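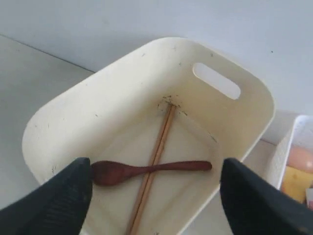 How to Empty a Junk Drawer Without Starting a Second One

Every household has a junk drawer, and most have a backup. Mine had grown to three before I admitted that "the drawer next to the stove" was no longer a useful direction. What follows is the method I settled on after several that didn't work, including the one where I bought a fancy divider and filled each compartment with the same mix of junk.

Set aside an evening. The drawer itself takes up to 40 minutes. The rest of the evening is for trying old keys in doors.

What you'll need

A trash bag, a damp cloth, some small boxes, masking tape, a marker, and one large empty bin. Any big plastic bin with tall sides will do, and it doesn't have to be pretty. Scuffs are fine. You're about to put dead batteries next to it.

Step 1. Take out the whole drawer

Don't pick through it while it's still in the cabinet. You'll remove two rubber bands, feel wonderful, and quit. Pull the drawer off its runners if it comes off, and tip everything into the bin. If it won't come off, scoop. Something will be stuck to the bottom. It was a cough drop once.

Step 2. Clean the drawer while it's empty

Crumbs, pencil shavings, and that gray grit whose origin science has yet to explain. Wipe it out and leave it open to dry. If you have drawer liner, cut it now, slightly too big, and trim. If you cut it slightly too small you'll be looking at that gap for ten years.

Step 3. Make the easy piles

Go fast. You're sorting by type here and making no decisions about anybody's future.

- Trash: dried-up pens, takeout menus, twist ties beyond a sensible number
- Belongs elsewhere: screwdrivers, medicine, the good scissors
- Batteries
- Keys
- Cables
- Stays in the drawer

Test the pens on the back of a takeout menu. A pen that works only if you scribble hard for a while is a dead pen.

Step 4. Deal with the keys

I had a padlock key stamped 2527 and no padlock. I kept it for a year in case the padlock turned up, and in April it did, on the shed at my old apartment. Try each key in every lock you own, put a bit of tape on the ones that fit, and write down what they open. The others get an envelope with today's date on it. When you next clean the drawer, throw out the envelope unopened.

Step 5. Deal with the cables

Keep one of each kind that fits something you still own. I found a charger for a Menov travel radio I gave away two moves ago – I had been carefully untangling that cord from other cords the entire time.

Step 6. Batteries

Loose batteries shouldn't roll around with coins and paper clips. Tape the ends of any 9-volts and keep the fresh ones together in a small box. Check where your town takes the old ones. Mine takes them at the library, on a shelf behind the tax forms.

Step 7. Put back less than you think

Use the small boxes as dividers. Tea boxes with the tops cut off work as well as the Barbier drawer set I paid 65 dollars for, and they smell better. Heavy things go in back. Tape, scissors (the bad ones), and a pen go in front.

Leave one section empty. It'll fill up by the weekend, but at least you'll know where.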